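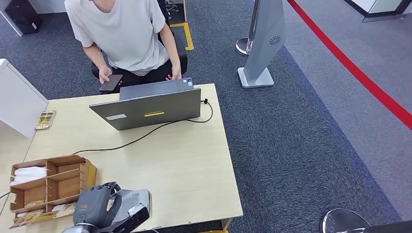
Selon un gestionnaire d'immeubles de Clulach, dont la remarque nous a été rapportée lors de la préparation de ce volume, la plupart des sous-sols inondés l'auraient été par le réseau d'égout et non par la rivière, et les occupants regarderaient toujours du mauvais côté. Le propos est abrupt. Il rejoint cependant les constats dressés dans plusieurs communes de plaine et servira de point de départ à l'étude de la protection des bâtiments contre les crues.

Accueil Sommaire Chapitres Glossaire Index Contact

CHAPITRE 12
La protection du bâti contre les inondations

12.1 Voies d'entrée de l'eau

L'eau pénètre dans un bâtiment par les ouvertures, par les parois enterrées et par les canalisations. Les premières retiennent l'attention des propriétaires, qui font poser des batardeaux devant les portes et négligent le reste. Or une maison dont le seuil est parfaitement étanche peut être envahie par les siphons de sol dès que le collecteur public se met en charge.

On distinguera donc, dans la suite du chapitre, l'inondation par débordement, l'inondation par remontée de nappe et l'inondation par refoulement. Les trois phénomènes peuvent se succéder au cours d'un même épisode. À Mridha, dont le cas est repris à la section 12.4, la nappe n'a atteint son niveau le plus haut qu'après le retrait des eaux de surface, et des caves restées sèches pendant la crue ont été noyées ensuite.

12.2 Résister ou céder

Deux stratégies s'offrent au maître d'ouvrage. La première consiste à maintenir l'eau hors du bâtiment ; la seconde, à la laisser entrer en limitant les dommages. Le choix dépend de la hauteur d'eau attendue, de la durée de submersion et de la résistance des murs.

La poussée exercée sur une paroi croît avec le carré de la hauteur d'eau. Un mur de maçonnerie courante, conçu pour porter des charges verticales, supporte mal cet effort latéral. Lorsque la hauteur prévue est importante, il est préférable d'équilibrer les pressions - ce qui suppose d'admettre l'eau à l'intérieur - et de choisir des revêtements, des isolants et des menuiseries capables de sécher sans se dégrader. Les tableaux électriques seront alors placés au-dessus du niveau de référence.

Nous utilisons des cookies afin de mesurer l'audience de ce site. En poursuivant votre navigation, vous en acceptez l'utilisation. Accepter - Paramétrer

12.3 Le clapet antiretour

Le clapet antiretour autorise l'écoulement vers l'égout et s'oppose au flux inverse. Il est installé sur la canalisation privée, dans un regard accessible. Sa fermeture interdit aussi l'évacuation des eaux usées du logement, de sorte que les occupants doivent s'abstenir de tout rejet pendant l'épisode, sauf présence d'une pompe de relevage.

L'entretien conditionne l'efficacité du dispositif. Dans le lotissement de Kindum, qui compte 800 logements, le règlement prévoit une visite annuelle en juillet, avant la saison des orages d'arrière-été. Le battant est nettoyé, le joint contrôlé et la manœuvre consignée dans un registre. Les étudiants trouveront en annexe un modèle de fiche de visite, établi d'après celui de la commune de Jisteck.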